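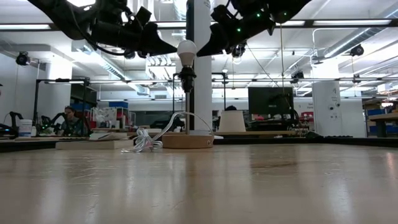 Tamix Clip-On Lampshade, medium, linen colour

I bought this shade in January, when the evenings were still long and I was sitting outside most of the time, so I did not use it very much at first. Now it is cold, I am inside every night with a book, and I think I can write a fair review.

First, what it is. The Tamix is a lampshade with no ring and no harp. It has two wire loops on the inside and these loops hold the bulb itself, like a hand holding an egg. You do not need to take out the bulb or unscrew anything from the socket. This is the reason I chose it. My other shade, which was from Magyar, had a ring that must go under the bulb, and the hole in the ring was too small for the socket. I tried to make it bigger with a file and I broke it. That was my own mistake, but I also think the shop page should give the size of the hole.

The Tamix cost me $34 with delivery, from the Merkbridge website. It arrived after three days, on a Tuesday, in a box much bigger than necessary. Inside there was the shade, a small paper with drawings and nothing else. The paper has no words at all, only arrows. I understood it, but my mother looked at it and turned it around several times.

Putting it on

You squeeze the loops, push them over the bulb and let go. The first time it took me maybe five minutes because I was afraid to break the glass. Now I can do it in a few seconds. The bulb must be cold and the lamp must be unplugged, please do not forget this.

It fits a normal round bulb very well. On a small candle bulb it slides down and sits crooked. On a big globe bulb it does not go on at all, the wire is too stiff. I wrote to the shop and asked if there is a bigger loop to buy separately, and they answered the next day, very polite, that there is not.

The light

This is the part I like the most. The cloth is cream colour, a bit yellow when the lamp is on. With a bare bulb my eyes became tired after one chapter, and there was always a white spot in the middle of everything I looked at. With the shade the light goes down on the page and a little up to the ceiling, and the rest of the room stays soft. For reading it is enough if you sit close. For sewing it is not enough. I tried to fix the hem of a dark skirt and I had to go to the kitchen.

The inside is lined with white plastic, and you can see the seam of it when the lamp is on, a thin dark line from top to bottom. I turned this line to the wall. If your lamp stands in the middle of a room, you will see it from one side or from the other.

What I do not like

The shade leans. It is not the fault of the bulb, I tested it on three lamps and it leaned on every one, always a little to the left. You can bend the loops with your fingers to correct it, and then it is good for about two weeks, and then it leans again. A friend told me to put a small piece of felt between the wire and the glass. I did not do it, I do not want cloth touching a bulb. Please do not do this also.

The cloth collects dust very fast. The label says to wipe with a dry cloth only, but a dry cloth moves the dust from one place to another place. A soft paintbrush works better. I have also a cat, and linen likes cat hair very much.

And the edge at the bottom is glued, not sewn. On my shade the glue has opened in one place, the length of a fingernail. It is at the back and I can live with it, but for this price I expected better work.

Compared with the Clameck

My sister has the Clameck paper shade, which is cheaper and has the same kind of loops. Hers stands straight - I do not know why. The light is whiter and in my opinion not so nice, and the paper already has a dent from moving house. If you have children who run near the lamp, I would not take paper. If the lamp is in a guest room and is used a few times in a year, take the Clameck and keep the difference.

Which bulb to use

The maximum on the label is 40 watts for the old type. I use an LED in warm white and the shade never becomes hot, only a little warm at the top after a whole evening. The colour of the bulb matters more than I thought. With a cool white one, the cream cloth looked almost grey, like an old shirt.

I give it 3 out of 5. I would buy it again for the bedroom, where I see it only from the bed, but for the living room I am still looking for something with a proper sewn edge. The medium is 281 mm wide at the bottom, I measured it, because the page says only "medium" and two people in the comments asked.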